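Kart Chassis Setup, Unit 4: Front Geometry and Tire Pressure
Course handout — Roltby Karting School
14 comments | 6 shares

These notes go with the second classroom session. Read them before the track day at Plisesa and bring a copy with your setup sheet.

4.1 Caster
Caster is the rearward tilt of the kingpin, seen from the side. With a solid rear axle, the kart has to lift its inside rear wheel to turn. More caster lifts that wheel sooner and higher. It also makes the steering heavier. On a dry track with high grip, too much caster will make the kart hop at mid-corner. Change one step at a time and run at least 4 laps before judging it.

4.2 Toe
Set toe with the driver's weight in the seat and the steering locked straight. Start at 2 mm total toe-out. Toe-in makes the kart slow to respond on entry and is not used in this course. Check toe again after any contact, even if the wheel looks straight. 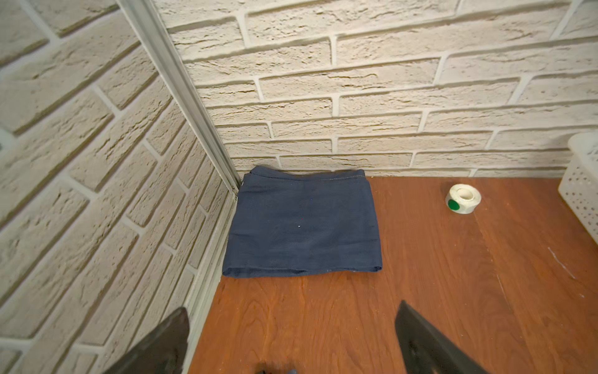
By the Roltby course office
Sat 6 August

4.3 Front track width
Widening the front track increases front grip on entry, mostly in slow corners. Move spacers in equal amounts on both sides — an uneven front track shows up as a kart that turns better one way than the other. Reset toe after each change.

4.4 Tire pressure
Cold pressure is set in the shade, all four tires within a few minutes of each other. Hot pressure is read as soon as the kart stops. Write down both. The Minhas layout loads the left side more than Plisesa does, so the July sheets from Minhas should not be copied across. The lap length used in the worksheet is 1,010 m.

4.5 Worksheet
a. Work out average speed for each of your laps.
b. Plot lap time against hot pressure, left rear only.
c. State which single change you would make next, and in which direction.

Hand in at the Mimby classroom before the next session. Unit 5 covers rear axle stiffness and hub length.

Contact | © Roltby Karting School | Back to top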